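How a Two-Armed Robot Picks Things Up

Plullari is a robot that was built in a shared workshop. It has two arms, and each arm has a gripper at the end. A gripper is a robot's version of a hand. Marjan Ghorbani and her group spent 45 evenings building it, starting in December.

Parts of an arm

Your arm bends at the shoulder, elbow and wrist. A robot arm bends at joints too. Inside each joint is a motor, and the stiff pieces between the joints are called links. Cables carry power and messages to the motors. They need some slack — a cable that is too tight could be pulled out when the arm turns.

Fingers that open and close

Plullari has only two fingers on each hand. They open wide, move to either side of an object, then close on it. One arm can hold something flat and white against the table while the other waits with its fingers open. Foam blocks, a stacking toy and a roll of tape are good things to keep nearby, as they are all different shapes.
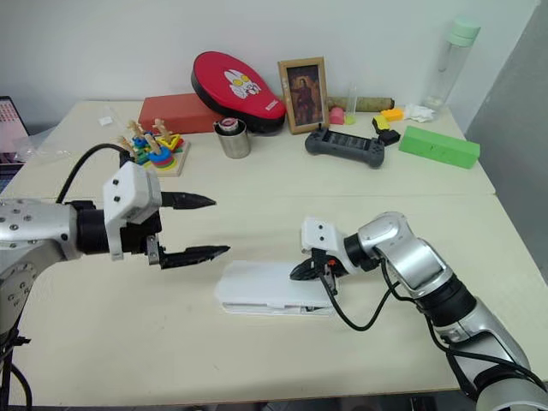 How does it know what to do?

A robot follows a program, a list of instructions written by people. Marjan's program for picking up one foam block has 41 lines. If the block is in the wrong spot, the fingers may close on air. Then the program has to be changed and tried again.

Try it yourself

Use your thumb and one finger as a gripper. Keep your wrist stiff and pick up a pencil, a sock and a coin. Which was hardest? Now try with your favourite colour of building block, using both hands but only two fingers on each.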